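Cultbridge Home Services
Household Advice: Workshop and Kitchen

Caring for Small Wooden Items

Wood kept in the home responds to the air around it. It takes up moisture in humid months and gives it back when the heating is on, and small pieces respond more quickly than large ones. Spoons, trivets, coasters, drawer knobs, toy blocks and offcuts saved for repairs will all last longer with a modest amount of regular care. The following guidance applies to solid, unpainted wood unless otherwise stated.

Washing

Wooden items used with food should be washed by hand in warm water with a small amount of dish soap. They should not be left to soak and should not be placed in a dishwasher. Rinse both sides, including any side that did not touch food. Wetting one face only is a common cause of cupping in thin pieces.

Strong odors, such as onion or garlic, may be reduced by rubbing the surface with coarse salt and half a lemon. Leave the salt in place for 2 minutes, rinse, and wipe with a clean towel.

Items not used with food seldom need washing. A damp cloth followed by a dry one is sufficient.

Drying

Stand washed pieces on edge so that air reaches both faces. A dish rack is suitable. Do not dry wood in an oven, in a microwave, on a radiator or in direct sun. Allow a full night before returning thick items to a closed drawer.

Residents of Brostora and the surrounding coastal area should expect longer drying times in late summer. A small fan set on low may be used.

Sanding

Raised grain and light stains can be removed with fine sandpaper. Wrap the paper around a cork or rubber pad and work along the grain. Sanding across the grain leaves scratches that become more visible once oil is applied. Wipe away all dust before continuing.

Very small pieces are difficult to hold safely. Lay a full sheet of sandpaper face up on a flat surface, tape down the corners, and move the piece over the paper. Children should be supervised, and a dust mask is advised for any session longer than a few minutes.

Oiling

Food-grade mineral oil is recommended for kitchen items. Olive oil and other cooking oils may turn sticky or rancid and should be avoided. Apply a thin coat with a lint-free cloth, wait 17 minutes, and wipe off the excess. New items benefit from a second coat after 7 days. After that, oil when the surface looks pale or feels rough.

Cloths used with linseed or other drying oils can catch fire without a flame. Spread them flat outdoors until fully dry, away from anything that can burn, and follow the disposal instructions on the container.

Checking for Warp

Thin pieces should be checked before they are glued, fitted or put into storage. Set the piece on a surface known to be flat, press lightly on each corner in turn, and note any rocking. Turn it over and repeat. A plain, pale work surface in even light makes gaps at the edges easier to notice.

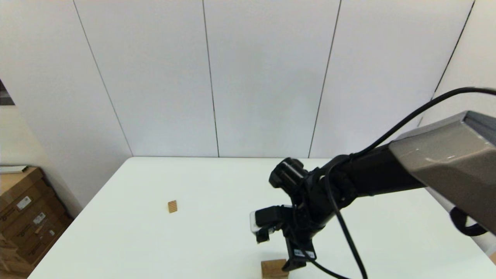
Small, thin piece of light tan wood on a flat white table.

A slight warp may ease if the piece is left between two flat boards under a moderate weight for several days. Pieces that have split should not be returned to kitchen use.

Storage

Keep spare wood in a dry cupboard, off a concrete floor, with the pieces separated by strips of cardboard. Airtight plastic bags are not recommended. A label giving the type of wood and the month it was put away, such as "maple, February," is helpful when a matching repair is needed later.

Related pages: Removing Candle Wax from Tabletops; Sharpening Kitchen Knives; Choosing a Wood Glue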